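4.2 Trying the two finger sets on a made-up bed

We had already spent a good part of May on tabletop work before we turned to the bed, and we will admit that the tabletop results made us a little too comfortable. Rigid objects on a flat, hard surface tell you very little about how a finger behaves when the thing under it gives way. A mattress sinks, a blanket bunches up in front of the fingertip, and a soft toy can be squeezed a long way before anything like a firm hold develops. So we moved both arms to the bedside, kept the controller exactly as it was described in Section 3, and ran the Cistier fingers and the Soltis fingers through the same set of tidying tasks, one set in the morning and the other in the afternoon, swapping the order every day so that a tired operator would not always be tired with the same hardware.

The objects were ordinary bedroom things, and we laid them out afresh between trials without trying to make the layouts neat. All told we recorded 1,104 grasp attempts, of which 600 were made with the Cistier fingers and the rest with the Soltis fingers. The imbalance comes from a stretch in which one Soltis fingertip had worked loose and we threw out everything recorded until it was glued back. Figure 6 gives a feel for the kind of workspace the operator and the controller had to deal with, from the head camera as well as from the wrist.

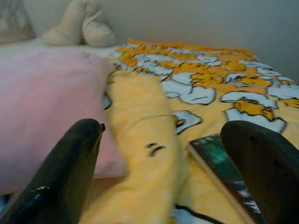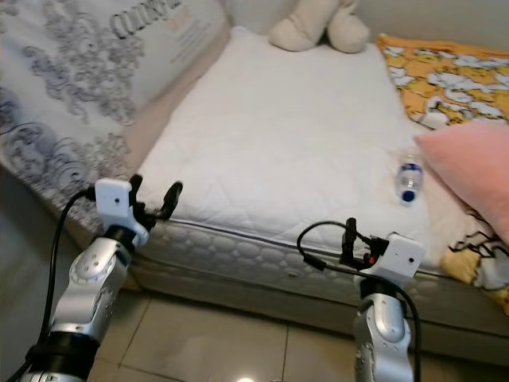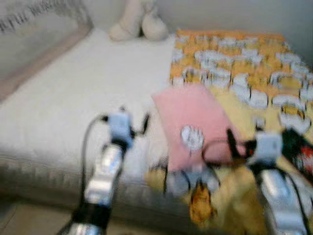

Figure 6. The bedside workspace. First panel: wrist view, with a long yellow plush lying between the gripper fingers. Second and third panels: head views with both arms at the bed.

The wrist view turned out to matter more than we had expected when we planned the study. In the first panel of Figure 6 the fingers take up a fair share of the picture, and the right one hides much of the book on the comforter. For the operator this was a nuisance that could be lived with, and most people soon learned to tilt the wrist a little before closing. For the Oláh grasp scorer it was a bigger problem, as the scorer only looks at the wrist image and has no memory of what it saw a moment earlier. Its scores dropped sharply whenever a finger covered the near edge of an object, even in trials where the grasp that followed was a perfectly good one.

The head camera had the opposite trouble. It kept the bed and both arms in view, so it was a great help in choosing which arm should go first, but its image suffered badly when things were moving, as the third panel shows. We tried a shorter exposure and found the picture too dark to be of much use in the evening sessions. In the end we let the controller lean on the head camera for the approach and hand over to the wrist camera for the last stretch before contact, and we left that handover point alone for the rest of the study.

As for the fingers themselves, the difference was clearest on soft things. The Cistier fingers slid under pillow corners more easily, and operators liked them for that reason, but they also tended to pick up a fold of blanket along with the object. The Soltis fingers needed a more careful approach from above and rewarded it with a steadier lift. Rasha Farah, who ran the larger share of the sessions and had the most patience with both sets, came to prefer the Soltis fingers for plush toys and the Cistier fingers for nearly everything else, and her preference matches the success rates in the table that follows.

We repeated a smaller block of trials with the Arnent controller in place of our own, using the Cistier fingers only. It closed more gently and dropped more objects on the way up, which we put down mainly to its default force limit. Raising the limit helped with books and did nothing we could measure for pillows.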